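Getting the musty smell out of an old cabinet

Posted 09/10/2023

I bought yet another old cabinet in April (my husband has stopped asking where they're going to go) and it smelled like somebody's wet basement. If you like secondhand furniture you know the smell I mean. You open it up and it hits you, and a week later your clean napkins smell the same way. I've done a few of these now, so I figured I'd write down what works for me.

First, take everything out. Shelves, pins, liner paper, the works. Old liner paper is the worst offender, and the glue under it holds onto smells like you wouldn't believe. I get the stubborn bits up with a plastic scraper and a hair dryer on low. Then vacuum with the brush attachment, and go slowly in the back corners and along the underside of every shelf.

Next comes the wipe-down. I use equal parts white vinegar and water on a cloth that's been wrung out hard. You want the wood barely damp! Try it someplace hidden before you do the whole thing, especially if there's old shellac. Go with the grain, and dry each section with a towel before you move on to the next one.

Now leave it alone. Doors open or off, fan pointed at it, for at least two days. I rushed this on my first cabinet and had to do the entire job over again.

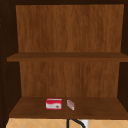

Eduardo Ignacio wrote in after my last post to say that vinegar never did a thing for his grandmother's hutch, and that what finally worked was a thin coat of clear shellac on the raw wood inside. He sealed the back, the sides and the undersides of the shelves, two coats, and the smell hasn't come back. I haven't needed to go that far yet, but it makes sense to me — the inside of a lot of old furniture never got any finish at all, so it soaks up whatever is in the air.

If you're not ready for shellac, try baking soda. I put 200 grams in a shallow bowl on each shelf, shut everything up and swap it out after a week. Charcoal works too and lasts longer, but it's messier. Coffee grounds just gave me a cabinet that smelled like mildew AND coffee.

And please don't line the shelves again right away. Give it a month bare. When you do put paper down, cut it a little short and skip the adhesive kind — you'll thank yourself next time you need to clean under it.

Next week I'm tackling sticky drawers, so send me your candle wax stories.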